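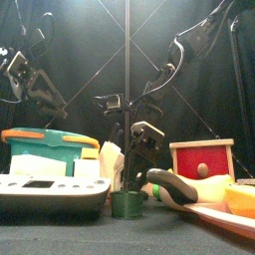 Siu-ming Pan would like the play food to go out for longer than two weeks, and told the Rodach toy library as much when it asked borrowers for comments in September. Children need a few days just to find out what is in the set, Pan wrote, and by the time they have settled into a game of store it has to go back.

The library has now changed the rule. Play kitchen and grocery sets can be kept for 30 days, up from 14. All other toys stay on the two-week loan, including puzzles, train track and ride-ons.

Play food was borrowed 346 times over the past year, out of 802 loans in all. The library, which shares a building with the Magaña Street laundromat, says the sets were also the most likely to come back late. Late fees on them have been dropped for anyone who returns a set before the end of the month.
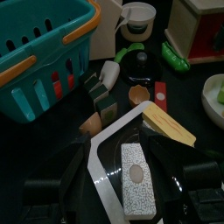 Missing pieces are still the main problem. A set is checked against a card when it goes out and again when it comes in, and small items are easily left under a couch at home. Vegetables that come in sections are the worst for this — one lost slice and the rest gets put aside until a match is found. The new cards list each food by name, and a pea pod, a pot lid with its gray knob or a white cup with a green band is easy enough to tick off. The teal shopping basket with the orange handles is lent with its own card and must come back with it.

Borrowers who lose a piece will not be charged for the first one. After that the cost is $2 a piece, with no charge for anything that turns up later and is handed in.

The library bought its first grocery set secondhand from the Olerer preschool when it closed. It has since added four more, paid for with a grant from Geltance, a local packaging firm. A sixth is on order and should be on the shelf by spring.

Sets can be reserved at the desk or by phone. There is a waiting list for the larger ones, and families can hold one set at a time. The desk opens at 9:30 in the morning and closes at 4.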